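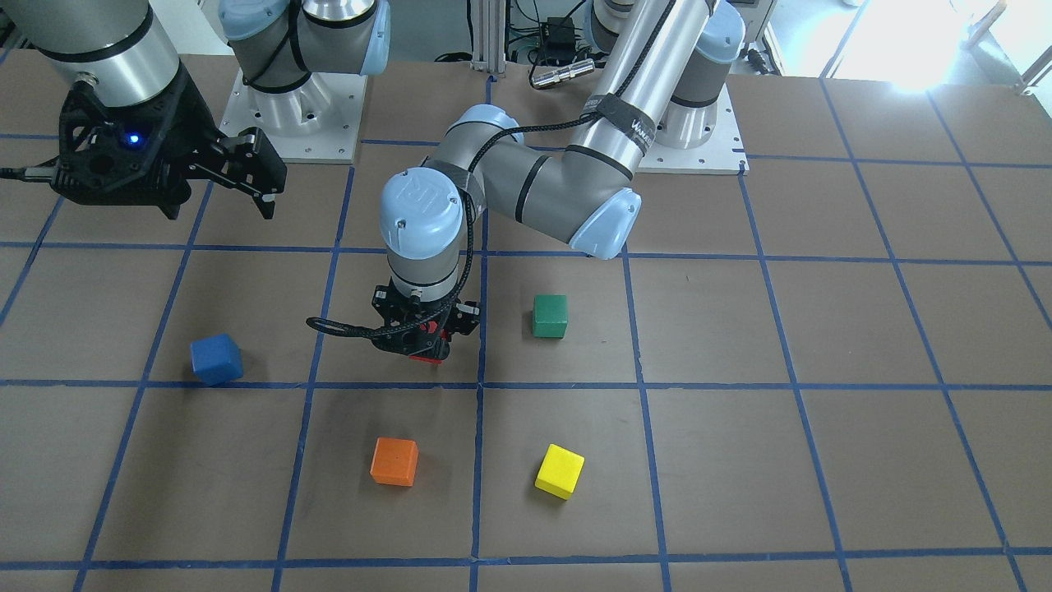 Slept badly again, up at 5, kitchen freezing. Dough from last night had barely moved so I put the bowl in the oven with just the light on and went back to the beans. Nine jars to go on the list and I can't decide on the garden plan at all. Been drawing it since New Year and rubbing it out. What I want is squares, plain squares like the blue tape ones across that brown table, one crop to a square and a line you can't argue with. Blue for peas, green for beans, orange for carrots, yellow for the squash - four little blocks would do it, shove them about till it looks right. Instead I have a sheet of paper gone furry from the eraser and the carrots in the shade again.

Seed order came to 307 with the potatoes. Too much. Took off the fancy leeks, put one packet back. Saraç had the long peppers in stock, last year they ran out before I even looked, so those are in. Gorkel wants more for postage than for the onion sets, so no. Will ask at the feed store.

2026-02-14, forgot to put the date at the top. No card from anybody, did not send any. Bought myself the good butter.

Went down to the plot after lunch. Ground like a plate. Water butt frozen solid and the lid gone, found it in the hedge. The compost was steaming a bit when I forked it over, which cheered me up more than it should. Pulled 10 parsnips, well, pulled six and broke four. The broken ones still down there I suppose. Soup.

Shed door is sticking. Needs planing at the bottom, or the whole shed is sinking, don't want to know. Mouse has been in the bean box. Ate the runners and left the broad beans, so at least it has taste.

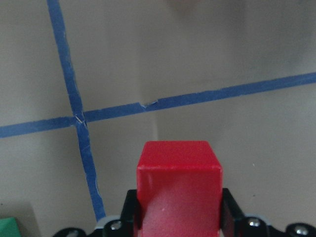

Then back along the canal because the lane was all ice. Boots leak, left one. Wrote BOOTS on my hand and washed it off doing the parsnips.

Tomatoes. Every year I say not before March and every year I'm out there with the trays in February. Sowed a few anyway - just the Numberg, they're slow, they need the start. Windowsill in the back bedroom, heater on low. Labeled them this time. Last June I had two rows of something and no idea what till they went yellow, and by then I'd promised half the plants away as red ones.

The bread came out ok in the end. Flat on one side. Ate two slices standing up with too much of the butter, then a third.

Should say about the path. I want it up the middle this year, wide enough for the barrow, and that means losing a strip off the potatoes. Or I turn the beds the other way so they run toward the fence, and then the beans shade evrything after noon. Went around and around on that. Rang for a second opinion, long call, dinner burned a little.

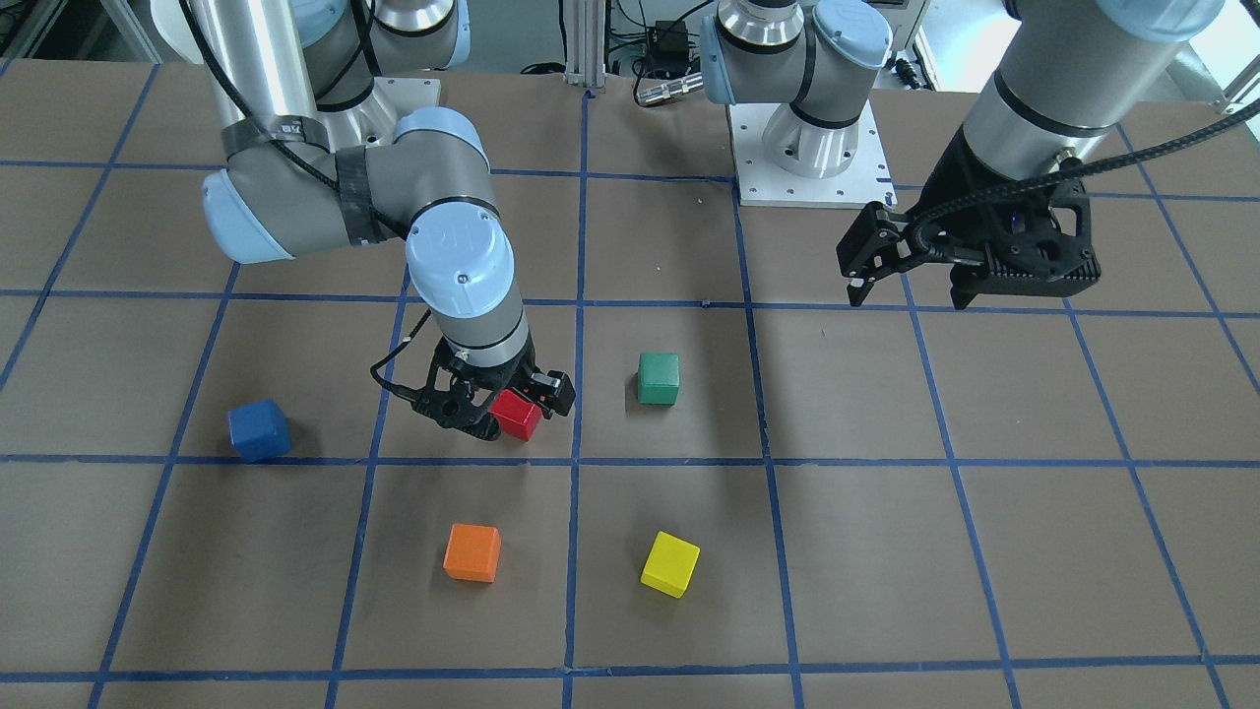

Cúc Mai thinks I should forget the path and lay two planks, move them when I need to, and put the potatoes where the potatoes were always going to go. Also that squash in the corner will be over the fence and into next door by August whatever I draw. She said to plant less of everything and I said yes and we both knew.

Planks then. There are some behind the shed if they haven't rotted. Look tomorow.

Pastska bill still not paid, it's under the fruit bowl. Pay it. Set the alarm for the heater too, mustn't leave it on all night. Potatoes to go in egg boxes as soon as they come, eyes up, hall table.

Bed now. Feet still cold.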